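Satin Shirts at Home: Your Questions, My Answers

Everything people keep asking me about washing, pressing and folding shiny shirts

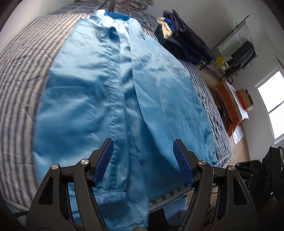

I've been looking after satin for longer than I care to admit, first other people's (I did alterations in a little shop called Haddadin for years) and now mostly my own and my family's. The same questions land in my inbox over and over, so I've put them all on one page. If yours isn't here, write to me and I'll add it when I get a minute!

Why do you fold on the bed and not on a table?

Room, mostly. A long-sleeved shirt takes up far more space than you'd think once the sleeves are out, and my kitchen table is always covered in mail. A bed also has some grip to it. Satin on a polished tabletop slides around like a fish, and I've had a shirt go straight off the side onto the floor just as I got the second sleeve in. A quilted or woven bedspread holds it still. Just check for crumbs and cat hair first, please.

Is satin the same as silk?

No, and this one matters for washing. Satin is a way of weaving, and silk is a fiber. You can have silk satin, polyester satin, acetate satin, and blends of all of them. Look at the label inside before you do anything else. If the label's been cut out, treat it like the fussiest one and take it to a cleaner you trust.

Can I put a polyester satin shirt in the machine?

If the label says you can, yes. I turn it inside out, button it up, zip it into a mesh bag and run it cool on the gentlest setting. Keep it away from jeans, towels and anything with a hook on it. Bras are the worst! I lost a very nice cream blouse to one bra hook and I'm still sore about it.

For silk or acetate I don't gamble. The label decides.

How do I dry it?

On a padded hanger, out of the sun, with the collar pulled into shape while it's still damp. No dryer. I don't wring it either. I roll it up in a dry towel, press down with my forearms, leave it for 10 minutes and then hang it. Most of the creasing people write to me about comes from wringing.

The seam down the front has gone all puckered. Did I ruin it?

Probably not. Long seams on slippery cloth love to pucker. Sometimes they come that way from the factory, when the thread was pulled a bit too tight, and sometimes the thread shrinks in a hot wash and the cloth doesn't. You get a whole ladder of little diagonal wrinkles running along the stitching.

What I try: dampen the seam lightly from the inside, hold it taut at both ends (don't yank), and press it from the wrong side through a cotton cloth with the iron on low. Work in short lengths and let each one cool before moving along. It'll get better. It may never be perfectly flat, and after a few tries I'd let it be. Elias Issa, who taught me to sew sleeves, used to re-stitch them with a longer stitch, but that's a full afternoon's work and satin shows every old needle hole.

Iron or steamer?

Steamer for the body and sleeves, iron for the collar and cuffs. Test either one on the inside of the hem first. Some satins spot with water, and then you've got a new problem. Keep the steamer head off the fabric and keep it moving.

Okay, so how do you fold it?

My way, and I'm sure there are better ones:

Close the buttons, top one included. Lay the shirt face down with the collar away from you and stroke it flat with the palms of your hands (take your rings off). Lay a sheet of acid-free tissue down the middle. Bring one side in over the tissue and fold the sleeve back down so it runs along the body, then do the other side. Another bit of tissue where the sleeves end. Then bring the hem up in thirds, loosely, and turn the whole thing over.

Don't press down on the folds. A soft rounded fold shakes out again, and a sharp one in satin can stay for weeks.

Do I really need the tissue?

For one night in a suitcase, nope. For a season in a drawer, I'd use it. A pack of 30 sheets lasts me ages because I reuse them until they go limp.

Wouldn't a hanger be easier?

For a shirt you wear every week, sure, hang it. Use a wide padded hanger or it'll slip off and you'll find it on the closet floor. I fold the ones that only come out for parties. Heavy satin can drop at the shoulders when it hangs too long.

What about travel?

Fold it last and pack it on top. When my cousin Jad Saliba got married up in Branolmont in September, I carried four satin shirts in one case, each rolled around a cotton T-shirt with tissue in between. They came out fine after 20 minutes hanging in the bathroom with the shower running hot.

I've got a snag. Help!

Don't cut it! Ease the loop through to the back with a fine needle, then gently stretch the cloth in both directions so the thread settles. If the thread's broken, put a tiny dot of fray glue on the inside and leave it alone.

Is there any way to get a deodorant mark out?

Sometimes. Fresh ones on polyester satin often come off with cool water and a drop of mild dish soap, dabbed from the inside. Old yellow ones I've never fully beaten. If you have, please email me, I mean it.

Page last updated 2019-11-26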